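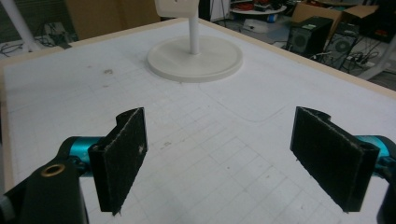

Can I come to the group if I'm still smoking?
Of course you can, and most people are when they first walk in. You don't need a quit date, a referral or a brave face, just turn up and grab a chair.

Dollolow Quit Group - minutes of the catch-up, 26 October 2025
Cirkdale Hall, back room
Minutes by Angharad Samuel

Here: me, Ieuan Watkins (chairing), Bev, Tuan, Marg, both Petes, Shirin, and Colin from half past.
Sorry they couldn't make it: Jo, Lachie.

Last minutes
Marg pointed out I'd written that she was off the patches, when what she said was that she was off the big patches and onto the middle ones. Fixed, sorry Marg! Otherwise everyone was happy with them. Tuan moved, Bev seconded.

How's everyone travelling
We always do this before the business and it always runs over. I'm only putting down what people said I could.

Bev has hit 81 days. Big cheer for Bev. She says mornings are fine now and it's the drive home that gets her, so she's been keeping a bag of frozen grapes in an esky on the passenger seat. Shirin asked if they don't just go to mush by Thursday and Bev said she does a new bag every day, thank you very much.

Tuan had a slip at his cousin's engagement party (two smokes, out the back with the uncles) and was pretty down about it. Ieuan reminded him that he'd gone home and not bought a packet, and that a year ago he would have. We talked for a good while about what you say when somebody holds the packet out to you. Tall Pete says "not tonight, mate" because it doesn't start a conversation. I liked that one and I've pinched it.

Shirin is still vaping and wants to come down off it but isn't sure where to begin. A few of us had opinions, as you'd imagine, and Ieuan pulled us up and said that's a question for her pharmacist or GP. She's going to book in and let us know how she goes. I said I'd go with her if she wanted company in the waiting room.

Other Pete passed this time.

Room and times
The hall has asked if we can finish by eight from now on as there's a choir coming in after us. We can start earlier, but Colin doesn't knock off work until late and has to come across town. After a lot of back and forth we agreed to keep the same start, put the kettle on before people arrive, and cut the break to ten minutes. Marg isn't convinced we're capable of a ten minute break. We'll see!

The other idea was moving to the upstairs room at Probert, which has nicer chairs and decent coffee. Against it, you have to walk straight past the smokers' tables on the footpath to get to the stairs, and Bev said she'd never make it up there. Fair enough. Dropped.

Money
Ieuan went through it. We got the 2,000 dollars from the community health grants round, which I still can't quite believe, because I wrote most of that application on the bus. It has to be spent by the end of May and we have to send receipts. Room hire comes out first. After that the suggestions were:

- printing the new flyers (30 to begin with, more if they go)
- herbal tea that isn't the awful lemon one
- a guest talk from the respiratory nurse at the clinic
- bus fares for anyone who needs them to get here

Everyone was for all of it, though the bus fares got the warmest response. If you need the fare, see Ieuan or me quietly and there'll be no forms to fill in.

The Riltero thing
Lachie had sent a message asking whether we should all get on Riltero, the app he uses to log cravings. I've been trying it for a fortnight. It's pretty and it's easy, but it sends me a notification at lunchtime asking whether I feel like a cigarette, and I didn't until it asked. Colin uses it with the reminders turned off and swears by the graph. We decided it's up to each person and we won't put it on the flyer. I'll show anyone how to switch the reminders off if they'd like.

Summer walks
Shirin's idea, and a good one I reckon. A lazy walk along the creek on Saturday mornings, prams and dogs welcome, nobody racing off ahead (looking at you, Tall Pete). Meet at the footbridge car park. She worked out that if we kept it going we'd have 52 of them in a year and Marg said let's manage one first. Bev to check whether the path past the weir is open again after the repairs. If it's really hot we'll call it off by text the night before.

Marg wondered what we do if someone on the walk lights up. We agreed they're welcome to hang back and join us again after, and there'll be no lectures from anyone.

To do
Ieuan - confirm eight o'clock finish with the hall, ring the clinic about the nurse
Me - flyers, receipts folder, tea
Bev - creek path
Shirin - set up the text list for walks
Tuan - bring his mum's spring rolls (carried unanimously)

Other bits
Somebody left a green umbrella last time and it's still on the hook by the door. Colin asked if partners can come along to a session and the answer's yes, but give us a heads up so people aren't caught off guard. Jo's copy of the quit workbook has gone wandering, so please check your bags.

We closed at ten past eight, so we've some practising to do. Same room next month.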